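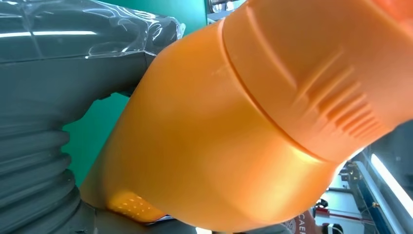
Orange, with a few ridges.

1/ A thread on marmalade, as I have made the same batch every winter for six years and people keep asking for the method. It's my neighbour Lenka Mikuš's recipe with my changes.

2/ Seville oranges are only in the shops for a few weeks. I got mine from the greengrocer in Luslow. He had one crate left and said there might be more, but he said that last year too.

3/ Halve and squeeze them. Keep every pip and all the pith you scrape out, and tie the lot in a square of muslin. That's where the pectin is.

4/ Slice the peel. I cut it thick. Lenka cuts hers so thin you can hardly find it. Soak peel, juice, water and the muslin bag overnight in the big pan with the lid on.

5/ Next day, simmer for 90 minutes with the lid half off. The peel should squash between finger and thumb. Don't add sugar before it does – it won't soften any further once the sugar is in.

6/ Squeeze the bag back into the pan once it's cool enough to hold. Add the sugar, stir over a low heat until it has all gone, then boil hard. Cold saucer test from ten minutes on. If a drop wrinkles when you push it, stop.

7/ I left one batch too long in November, using ordinary oranges as a trial. It set like toffee and I had to chip it out with a knife. Danica Říha took two jars anyway and used them to glaze a ham.

8/ Let it stand for a quarter of an hour before potting, or the peel floats to the top. Jars go in a low oven while you wait.

9/ Someone asked about cost. My jars worked out at 85p each this year, mostly sugar, and that's reusing old jars with new lids.

10/ Dušan Vlček asked whether you can freeze Sevilles whole. Yes. Use a few extra, as the pectin drops a bit. I have a bag in the freezer for March.

11/ Next job is labels. I still have last year's to soak off.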